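Hanging a Framed Picture Above a Sofa

The method below covers a single rectangular frame with a hanging wire, on drywall over wood studs. For plaster, brick or tile, use the anchor chart on the Gunn hardware page instead.

Tools and parts

Tape measure
Pencil and painter's tape
24 inch level
Stud finder (the Isia works through standard drywall)
Drill with a small bit
Two picture hooks rated above the weight of the frame
Two felt bumpers

Weigh the frame first. Stand on a bathroom scale with it, then without it, and subtract. Hooks are rated per piece. Do not add the ratings of two hooks together when choosing a size, as the load is rarely shared evenly.

Step 1. Find the centerline

Measure the sofa from arm to arm and mark half that distance on the wall with tape. For a sectional, decide whether the frame will be centered on the wall or on the seating. The two points often differ by several inches. If the back wall is visible from the doorway, center on the wall.

Step 2. Set the height

Leave a gap of 8 inches between the top of the back cushions and the bottom edge of the frame. Measure from the cushions in their normal position, not pushed down. Check the clearance with someone seated and leaning back. In rooms with a low ceiling, reduce the gap to 6 inches before moving to a smaller frame.

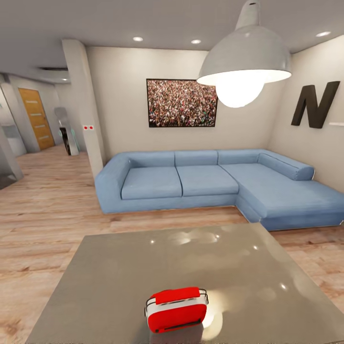
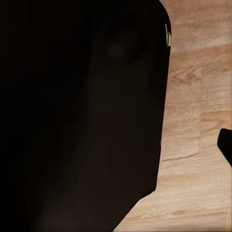

Living room model. The first view has the frame centered on the back wall above an L-shaped sofa.

Step 3. Transfer the wire position

Lay the frame face down on a towel. Pull the wire toward the top edge at two points, each one-quarter of the frame width in from the side. Measure from the wire at those points to the top of the frame. Call this distance D.

On the wall, mark the height of the top edge, then measure down by D. For a frame 30 inches wide, the two hook marks are 15 inches apart, 7.5 inches on each side of the centerline. Check both marks with the level.

Step 4. Install the hooks

Run the stud finder across both marks. If a mark falls on a stud, drill a pilot hole and use a screw-in hook. If it does not, use a hook rated for hollow wall. The Loltwood 284 takes up to 25 pounds in half-inch drywall and needs no anchor. The bottom of the hook, where the wire rests, must sit on the mark. The nail hole will be higher.

Step 5. Hang and level

Fit the bumpers to the lower corners of the frame. Lower the wire onto both hooks, place the level on the top edge and slide the frame sideways until the bubble is centered.

Recheck after 24 hours. New wire stretches slightly under load, and the frame may drop by up to 1/8 inch. Retie the wire if the drop is uneven.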